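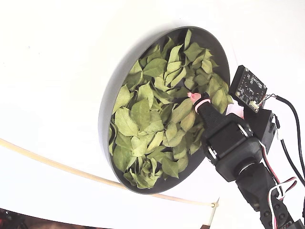 **Figure 3.** Dried leaves in a shallow round dish.

### 3.2 How households keep and use dried leaves

Most of what we know about kitchen herbs in the Hiruveck valley comes from the market side, from what is sold by the bundle and what it fetches, and very little has been written on what happens once the bundle gets home. We were lucky in this respect. The families who took part in our survey were generous with their time, and a question that we had expected to fill a line or two on the form (where do you keep your leaves, and for how long?) very often turned into a full afternoon and a second pot of tea.

Of the 537 households that returned the form, we visited 22 in person, most of them in Nillby and the farms above it. Dried leaves were usually stored whole. Cooks told us again and again that a leaf crumbled too early is a leaf wasted, and several were quite firm with us on this point when we asked whether they ever bought the ground kind. Whole leaves went into paper bags, old tea tins, or glass jars pushed to the back of a cupboard, and from there a handful would be tipped into an open dish while cooking, so that the poor ones could be picked out before the rest went into the pot.

Color was the first thing people looked at when sorting. Leaves of the kind shown in Figure 3, which run from sage to a yellowish green with a few darker, more olive ones among them, would have been called "mixed" by most of our hosts, a word that carried no blame. Opinions on the darker leaves differed a good deal. In Nillby they were generally kept back for long-simmered bean dishes, while on the upper farms they were treated just like the others, and one grandmother in the Gebretsadik household told us she preferred them for vinegar and always had. Curled edges were of little concern to anyone. Smell came next, and here we have to admit that our own noses were no match for those of our hosts, who could sort by age with a confidence that we never managed to learn.

As for how long leaves are kept, the answers were less tidy than the form allowed for. We had offered a choice of one, two, or 5 years, and many people simply wrote in the margin. The commonest note was some version of "until the new ones come," meaning the picking in May, although it was plain from our visits that last year's jar often stayed on the shelf well after the new one was filled. Sorin Yordanov, who carried out the interviews on the upper farms, has suggested that the old jar serves as a kind of insurance against a wet spring, and we find this persuasive, though the survey was not designed to test it.

Households that bought their leaves at the Grenik market, where bundles are sold already dried, tended to keep them for a shorter time and to use them more freely. We return to the matter of price in Section 4.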